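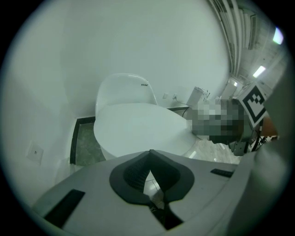 Britevthorpe to offer rebates for older toilets as water rates go up

2 min read

Households in Britevthorpe will be able to claim money back for replacing an old toilet under a plan approved by the town's water department, the first time it has paid customers to use less. Applications open with the next billing cycle and close at the end of December.

The rebate is $62 per toilet, with a limit of two per address. It will be taken off the customer's water bill as a credit. Renters can apply if the landlord signs the form, but the credit goes to whoever holds the account.

The department has set aside enough for 3,000 rebates. Claims will be handled in the order they arrive, and any left over when the money runs out will not be carried into next year.

Water director Efua Ametepe said toilets were chosen over lawns and washing machines after a review of winter bills, when few people water anything outdoors.

"Winter use in the older parts of town is high for the number of people living there," Ametepe said. "The houses are not bigger. The plumbing is older, and a lot of it leaks."

The plan comes with a rate increase. Customers on the standard residential rate will pay more for each unit of water starting in December, and the fixed monthly charge for a small meter will rise as well. The department says the extra money will go toward replacing mains under the Jidow neighborhood, where four breaks last winter left some streets without water overnight.

The order of the two measures drew complaints at a public hearing on 6/9/19. Several residents said the rebate would mostly help people who already had the money to hire a plumber.

"You have to buy it, get it put in, and then wait for the credit," said Samina Bangash, who has lived in Jidow for 30 years and spoke early in the evening. "If I could do that I would have done it already. I have been jiggling the same handle since my kids were in school."

Bangash asked the department to pay installers directly for customers on low incomes. Ametepe said staff had looked at that and would look again, but that it could not be set up in time for the first round of claims. The department will send dye tablets free to anyone who asks. Dropped into the tank, a tablet colors the water, and color showing up in the bowl before anyone flushes means the flapper is leaking. A new flapper costs a few dollars at most hardware stores, and replacing one does not usually need a plumber.

Aurelio Magaña, a plumber who works mainly in Jidow and the streets north of it, said he would tell most callers to try the tablet first.

"Half the time it's a flapper or the fill valve," Magaña said. "I'm happy to sell you a toilet, but check that before you spend anything."

He also warned customers to measure from the wall to the floor bolts before ordering. Some of the older bathrooms in town have a shorter distance than the standard one, and stores do not always take back a toilet once the box has been opened.

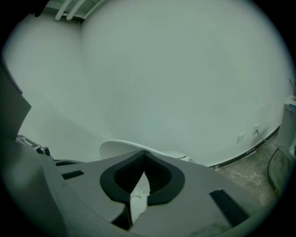
Close view of a gray housing with black pads and a black V-shaped collar. Photo: Nathalie Robichaud

To qualify, the old toilet must have been installed before the current plumbing code took effect and the new one must be on the department's list of low-flow models. Customers need to send a dated receipt and a photo of the new toilet in place. Swapping one low-flow model for another does not count, and neither do toilets in new construction.

Old toilets can be left at the Prondano transfer station at no charge until the program ends. Seats, lids and metal bolts have to be taken off first — the porcelain is crushed and used as base for road repairs.

Small businesses are not covered. Amna Sial, who owns a diner on Achari Street, said she had asked to be included and was told a separate program might follow next year.

"We have customers in and out all day," Sial said. "One restroom here uses more than a whole house."

Rebate forms are available at the water department counter and at the public library. A copy will also go out with the next bill. The department plans to report the number of claims to the town after the December deadline.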